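Print | E-mail this page

Skondeck open day, walk-round before doors
Demo hall, Grullham site. Checked by Torben Rathjen, comments V. Rathjen

1. Floor line taped, gap to table edge OK. Tape lifting by the door, redo.
2. E-stop, both buttons. Pressed, arms held. OK.
3. Extinguisher tag, unit 1392. In date.
4. Speed limit set to 300 mm/s for visitors. Confirmed on the pendant. Do not let Voß put it back up.
5. Sign-in sheet. 44 names booked, 31 badges printed. Print the rest befor lunch.
6. Fire door clear. Was not, Karis boxes moved to hall store.

This site uses cookies to remember your settings. Accept | Manage

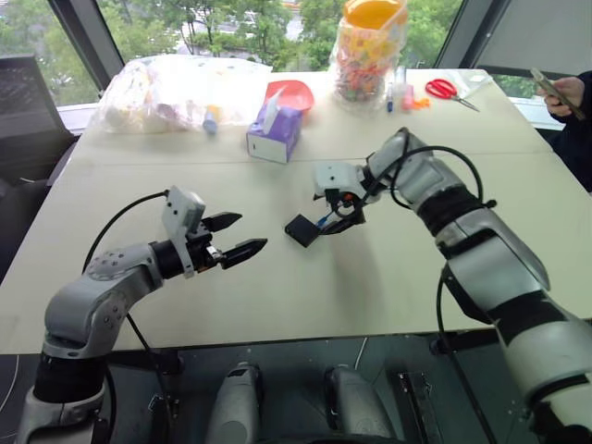 7. Demo table, two-arm station. Not passed yet. Arms fine, brackets tight, cables have slack through the full swing, checked by hand with power off. Trouble is the back of the table. Scissors with the red handles go in the drawer, no sharps out with school groups in. Candy jar can stay but lid on, and nobody reaches past the arms for it. Same for the tissues. Bottles off completely, I dont want liquid near the bases. Hands out whenever the right arm is live, that goes for staff too.

8. Blinds. Low sun after 3 pm in February, have somebody on them.
9. Talk-through for visitors, two min. Torben does it. Say the stop button first, then the rest.

Recheck item 7 at 9:15 and initial. Items 1 and 5 still open.

V.R.

2 comments | 0 shares | E-mail | Print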